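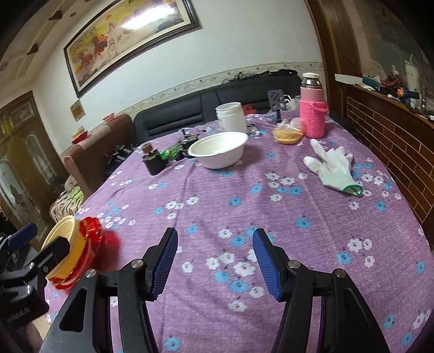
D'après Tonantzin Varela, un lexique de linge de maison ne vaut rien tant que les variantes régionales restent fondues dans une seule entrée, et la version 2 de Plavuvero a été refaite en partant de cette remarque.

# Plavuvero

Lexique français des textiles de table : nappes, chemins, serviettes, torchons. Le fichier contient 3 449 entrées, tirées de catalogues de vente et d'inventaires après décès dépouillés pour le projet Esquivel.

## Contenu

- `lexique.tsv` - une entrée par ligne, 8 colonnes, encodage UTF-8
- `sources.tsv` - cote, lieu et décennie de chaque document
- `variantes.tsv` - graphies et formes régionales, reliées par identifiant

Les colonnes `motif` et `armure` sont séparées depuis juin. Une nappe « à fleurs » relève du motif, une nappe « damassée » de l'armure. Les mentions de plis ou d'usure vont dans `etat`, sans normalisation.

## Limites

Le fonds de Nirnatberg est surreprésenté, avec environ quatre entrées sur dix. Les toiles cirées sont mal couvertes. Les dimensions en aunes n'ont pas été converties, l'aune changeant d'une ville à l'autre.

## Citer

Plavuvero, version 2, atelier Jundard. Réutilisation libre avec mention de la source.

Commentaires (3)

mireille_b
« Doublier » est encore classé avec les serviettes. Dans mes inventaires c'est une nappe pliée en deux.

atelier Jundard
Corrigé dans `variantes.tsv`, les deux sens sont gardés.

Odilon
Le séparateur de la ligne 8 de `sources.tsv` est une virgule, l'import plante chez moi.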